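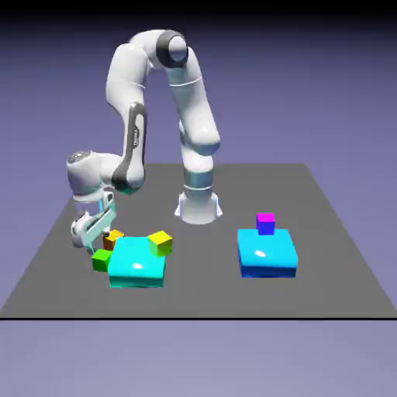 Fatemeh Farahani wrote back after reading the draft chapters that she wanted far more about the pickers and a good deal less about the soil, and she's right! The soil section has been cut to a page and a half, and the harvest chapter has grown to fill the space.

Progress report to the Pelus Fund
The Dornitus book: a history of home and small-farm winemaking in the valley
Period: July to 2nd October

Four chapters are now in full draft. The big step forward this period was getting into the Amini cellar books, which the family had kept in a dry pantry and very kindly let us copy at their kitchen table. They run to 2,000 pages (mostly weights, sugar readings and weather, with the odd complaint about starlings) and they settle several dates we had only been able to guess at. The first sale of bottled wine from the farm, for one, came two seasons earlier than the story told locally. The grandchildren were as surprised as we were.

Interviews are going well too. People who say at the door that they have nothing to tell us tend to be still talking when the second pot of coffee is gone. One couple sang us the song the crews used for the last row of the day, and we now have it recorded with all its verses, including the rude one. I'd love to print the words in the harvest chapter and will ask the family about that next.

Scanning is behind. We planned to finish the pages this summer, but the bindings are tight and each book has to be opened slowly under a weight. We've done the first 500 and have changed the order so that the years covered in chapters five and six come next.

Netside has set up the reading site, and drafts can now be shared with a password. Comments show up beside the paragraph they refer to, a huge help with the tasting notes, where three readers have three opinions about every adjective.

Spending is within the budget, apart from travel, which ran over when the car trips to the upper farms had to be repeated after the road closed. I'd like to move the unspent photocopying money across to cover it. Please let me know if you need a form for that.

Before the next report:
Draft chapters five and six
Finish the interviews on the upper farms
Get permission for the family photographs
Send the harvest chapter back to Fatemeh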